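I've been promising a few of you the accordion story since November, so let me finally tell it. It's a long one, get comfortable.

I started at 57. I had never played anything before, unless you count the recorder in third grade, and my mother asked me kindly not to count it.

The accordion is a Clomance, dark red, built in Beltitz in 2000, and it had been sitting in the window at Kwan Music for so long that the side facing the street had faded to a sort of brick color. I must have walked past it every week for a year. One evening I went in to get out of the rain and came home with it on my lap on the bus.

First thing you learn is that it's heavy. Second thing is that you can't see the buttons for your left hand, so you have to find everything by feel. There's one button with a little dimple in it, that's your C, and for the whole first month I lived on that dimple. I'd lose it, pat around like someone hunting for a light switch, find it again and be so happy.

My neighbors have been wonderful about it, I have to say. I practice at 4 in the afternoon with the windows shut, and the lady downstairs told me she's started humming along to the waltz. I asked her which waltz and she hummed back every one of my mistakes, in order!

The book I use is the Grenia method, the old yellow one with the fold-out chart. It has about 100 tunes in it and they are not in order of difficulty, whatever the cover says. Tune six is a polka that made me want to lie down on the floor. Tune 40 is four notes and a rest.

If you're thinking of starting, here's what I'd pass along. Get the straps fitted by somebody who knows how. I played for weeks with the left one far too loose and thought the pain in my wrist was just the price of music. The man at the shop moved one buckle and I could've cried.

Also, bellows before fingers. I know, I know, everyone wants to get to the tune. But spend a week just opening and closing on one long note, as quietly as you can, and listen for where it wobbles. Mine wobbled every time I changed direction. It still does some mornings — less than it used to.

A lot of you asked about lessons. I take one every other week, half an hour, and that's plenty for me. I bring one thing I can play and one thing I can't, and we spend nearly all of it on the one I can't. I record the last five minutes on my phone so I have something to follow at home.

Last week I played the whole waltz for my sister over the phone, both hands, repeats and all. She was quiet for a bit and then asked if I could do it again slower so she could dance to it in the kitchen. So I did, and I could hear her slippers.

Next up is tune six again. Wish me luck, and if any of you have a trick for those jumpy left-hand polka chords, please put it in the replies, I read every one of them.
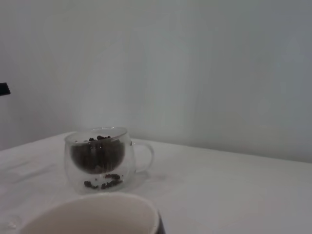
2 min read

Time to see to the coffee. More on the polka when I have something to report!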